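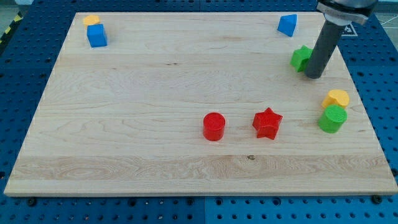
My daughter called in January to ask if we could keep Theo on Tuesdays and Thursdays once she went back to work, and I said yes before she had finished the sentence. Then I hung up and looked around the living room and realized we did not own one single thing a two-year-old could play with. We had a chess set with a missing bishop. We had a deck of cards from a hotel in Reno. Everything else had gone to the church sale years ago, in a mood of great efficiency I have regretted ever since.

So I have spent the winter and spring stocking a toy shelf from scratch, mostly secondhand, and I have opinions now. Several of you asked in the comments on the soup post (thank you for all the barley advice, by the way, the batch with the parsnips was lovely) what we ended up with and what he really plays with, so I'm going to try to get it all down while he's still young enough for it to be useful.

I should say that I started out badly. I made a list. I went on one of those websites that tells you what a child ought to be doing by 24 months and I got myself so worked up that my husband took the laptop away and made me go for a walk. The list had a section called "fine motor" and a section called "pre-literacy" and I bought accordingly, and a good half of it is already back in bags in the hall closet. There was a talking globe. I don't want to discuss the talking globe.

What turned things around was the secondhand shop on Bangate Street, the one next to the place that used to do keys. Dela Acheampong runs the children's room in the back, and she raised four of her own and has seen every toy in this county come through the door at least twice. I walked in with my list folded in my purse and asked her what I should get for a two-year-old boy, and she said, "What do you have the patience to pick up off the floor?" Which was a very good question! I had not thought about it from that end at all.

She steered me away from anything with more than one button and over to the bins. Her theory is that you want a lot of one thing before you want a little of many things. One big bag of blocks beats six clever boxes with six pieces each. I was skeptical, but I bought a mixed bag of wooden blocks for 3 dollars and a second bag the week after, and then I was on a first-name basis with the bins.

Blocks, then. Theo does not build towers, or at least he didn't until a few weeks ago. For the first two months he carried them. He would take one block from the shelf to the couch, put it on the couch, pat it, and go back for the next one. When they were all on the couch he moved them to the windowsill. I kept sitting down on the rug and building a nice little tower to give him the idea, and he'd wait politely until I was finished and then take it apart and carry it to the couch. My husband pointed out that I was interrupting a man at work. So I quit doing that and had my coffee, and we were both a lot happier.

Shapes and colors came in on their own schedule too. I had been drilling him, I'm sorry to say. What color is this, what color is this, like a quizmaster. He called everything blue. The dog was blue. I was blue. My daughter says she went through the same thing with him and that "blue" just meant "I am participating." Then one Thursday he handed me a red one and a green one and said "no same," perfectly clearly, and walked off. He still calls them both blue about half the time, but now he knows he's doing it, I can tell from the face.

If you have a little one at that stage, my two cents would be to sort things that need sorting anyway. We do socks. We do the spoons when the dishwasher is done, big ones here and small ones there, and he takes it very seriously and puts one in his pocket for later. Muffin tins are wonderful for this. I have an old twelve-cup one that I'd been meaning to throw out, with a dent in it from the move, and it has had more use since February than in the ten years before. He puts one thing in each cup and then shouts.

Puzzles have been more mixed. The chunky kind with the pegs, yes. The layered kind that I thought were so pretty, no, he takes all the layers out and then we can't get them back in, and I include myself in that "we." There was one from a company called Lomance, a farm, very handsome, and the chicken has to go in before the barn and the barn has to go in at an angle. I finally got it done after his bedtime on a night he slept over. I was so pleased with myself I took it in to show my husband, who was asleep.

Then we have the train business. A friend from my old choir, Arben Milošević, had his grown sons' train set boxed up in the garage and offered it to us on loan, and I'd like to state publicly that I said I'd take a few pieces. A few! He came over with three bins and a hand truck. According to the inventory taped inside the lid (his wife's, in beautiful handwriting) it comes to 176 pieces of track, not counting bridges. Arben stayed two hours and put together a layout that went under the dining table and out the other side. Theo pushed one car back and forth on one straight piece for the entire time, making a noise like a kettle. I think both of them had a wonderful afternoon.

We've since put two of the bins up on the top shelf and left one out, and that's the other thing I would pass on. Less out at a time. I fought this one, I like a full shelf, it looks generous. But he just stands in front of a full shelf and then goes and gets the colander. With five or six things on it he picks one and sits down. I swap them on Sunday nights while I listen to the radio, and on Tuesday he greets the old things like cousins he hasn't seen in a year.

A word about cleaning, for the secondhand shoppers. Hard plastic goes in a dishpan with dish soap and warm water, and I use an old toothbrush for the corners. Wood I only wipe with a damp cloth and then dry right off, and I leave it out on a towel overnight. I soaked a set of wooden rings the first week and they went fuzzy and one of them split. Live and learn. Anything with a battery compartment I open in the store, right there at the counter, and Dela doesn't mind a bit. You would not believe what people leave in there. Anything with chipping paint I put back, however charming it is, and anything small enough to go through a toilet paper tube goes back too. I carry a tube in my purse now. It has been mistaken for litter at the bank.

I did splurge once. There's a catalog that comes to the house, Vamness, and they had a little play kitchen with a curtain under the sink, and it was 400 dollars, and I had my card out. I had it out on the counter! Then my brother-in-law said he could do something with the nightstand in the basement, and he cut a hole for a mixing bowl and screwed on four jar lids for burners, and Theo makes me soup there every week. It's always blue soup. I'm glad we went that way, though I do still think about the curtain, and I may sew one over the summer if I can find the gingham.

Books deserve their own post and I'll get to it. The short version is that the library is still the best bargain in town, and that Mrs. Atanasov at the desk has quietly waived our fine for the truck book, which lived behind the radiator from the middle of March until last week. We have read the truck book so many times that I could recite it to you under anesthesia. There's a cement mixer in it that says "slosh" and we're not permitted to go past that page until it has been said properly.

Today is 5/30/25 and he wasn't even supposed to be here, it isn't one of our days, but my daughter had a dentist appointment so we got a bonus morning. He built a tower. Four blocks, all by himself, very slowly, with his tongue out. I didn't say anything and I didn't reach for the phone. He looked at it for quite a while and then he took it apart and carried it, one block at a time, to the couch.

Next week I'll get back to the garden, I promise. The peas are in, the beans are a disappointment, and something has been at the lettuce. If anyone has a layered farm puzzle and knows a trick for the barn, please write, and if you're local and missing a child's gray mitten with a duck on it, it came home from story hour in our bag and it's on the hook by the front door.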